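Gripper comparison (cloth handling)

From the Kemetine bench robotics wiki

A gripper comparison, the way I use the term on this wiki, is a set of trials where you keep the arm, the controller and the job the same and swap only the hand on the end. I've written most of this page myself, so it leans heavily on cloth, which is what I work with. If you pick up bolts or eggs for a living, please add a section!

Background

Most of the gripper advice I found when I started was written for hard things. A box has sides, you close on the sides, and you lift. A shirt has no sides to speak of. It changes shape while you're reaching for it, it sticks to itself, and the bit you want is usually under another bit. So the numbers people like to quote (payload, closing force, repeatability) tell you very little about whether a hand can get hold of one layer of cotton and leave the next one alone.

The first comparison on this wiki was put together by Zdzisław Mazurek, who ran his trials on a single arm with dish towels. He was after one thing, which was how often the fingers came up with exactly one layer. I copied his score sheet and then made a mess of it by adding a second arm.

Types compared

Flat parallel fingers. The ones that come with the arm, usually. Good on a bunched-up lump of fabric, poor on a flat edge, and they love to grab two layers. I still reach for them first because they're easy to reason about.

Thin-tipped fingers. Same motion, narrower ends. These slide under a hem much better. They also catch on table grain and on stitching, and if your height calibration is off you'll hear it.

Soft pads. I glue rubber sheet onto flat fingers. The hold is better, but letting go is worse, and a sleeve that clings to the pad will undo a nice fold in no time.

Suction. I gave it two afternoons. Air goes straight through a knit, so I stopped. Corrado Palumbo has had some luck with coated rain jackets and disagrees with me about this section, and he's welcome to edit it.

Setup

My bench has two arms facing a plain wooden table, with one gripper on each. The Baran controller runs both from the same clock, which matters more than I expected. When I had them on separate controllers one hand would start pulling before the other had finished closing, and I spent a whole week blaming the fingers.

For a camera I use one view from up high, looking down past the arms. I tried adding a close camera at the wrist and liked it for thin tips, but the extra cable kept dragging over the cloth. Cable routing deserves its own page, really. Leave a big enough loop for the wrist to turn and then check that the loop can't sweep a corner of the fabric over on the way back.

Method

Drop the garment on the table from about the height of your elbow and don't tidy it. Let one hand press or hold while the other goes for a corner or an edge. Score the grasp when the fingers close, score it again after the lift, and write down how many layers you got. Then drop it again. Swap the hand only after a full set, or you'll spend your life with a hex key. 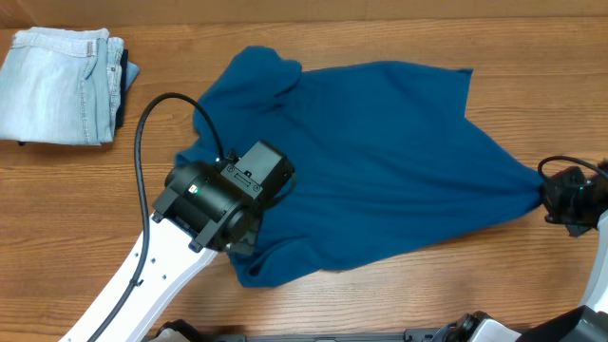 Two-arm trial with a blue shirt: the right gripper has a gathered corner, the left one is pressed down on the fabric.

Results so far

As of March 2018 the shared sheet holds 2,491 scored grasps, of which 399 are shirts. The rest is mostly towels, thanks to Zdzisław. I wouldn't rank the hands on the shirt rows yet. What I'd say is that flat fingers do fine once the cloth is gathered, and thin tips earn their keep when it's lying open. Jeans are another story: the waistband is thick enough that every hand I own can find it, and none of them can do much with the legs.

Scoring is where people disagree. Corrado counts a two-layer grasp as a failure. I count it as a grasp and note the layers separately, and the sheet now has a column for each of us.

Open questions

Does finger width matter more than pad material? I keep changing both at once, which is my own fault.

Should the holding hand be the same type as the pulling hand? I've only ever tried matched pairs.

The Kovlow fingers still need a proper set. I have them in the drawer and the mounting plate doesn't fit my wrist.

See also

Cable routing (stub)
Dish towel trials
Kundbridge score sheet, column guide
Wrist cameras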